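My mother's recipe for pineapple tarts is written on the back of a power bill from January, and it calls for "enough flour". I have asked what enough is. Enough, she says, is when it stops being not enough. She was a high school chemistry teacher for most of her working life.

So this year I decided to do it properly and pin the thing down with scales. I bought the Stenero ones from the kitchen shop at Kilska Plaza, accurate to a fraction of a gram, and stood beside her in the kitchen like a customs officer. Every time she reached for the flour I slid a bowl under her hand. She put up with it for two batches and then went to watch the cricket.
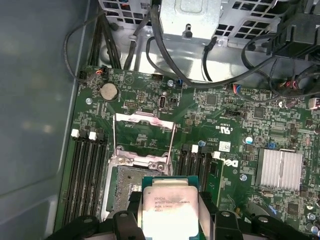 Batch one came to 46 tarts and batch two, same quantities by my very expensive scales, came out short, cracked, and the colour of a footpath. Mum had a look between overs. Butter was too warm, she said. I asked how warm it should be. Not that warm.

I rang my aunt, Shu-fen Fu, who makes the same tarts and is generally regarded in the family as the reasonable one. She told me the recipe was hers in the first place, that my mother had always got it wrong, and that the secret was lard. Then she asked if I was eating. I said I'd had six tarts. She said that wasn't what she meant.

My cousin Chih-ming reckons I should give up and buy them from the bakery in Loltach like he does, then rough up the edges with a fork. He's been doing it since he moved out of home and gets complimented every New Year.

I've got a spreadsheet now. The flour column has a question mark in it. Mum wants her power bill back.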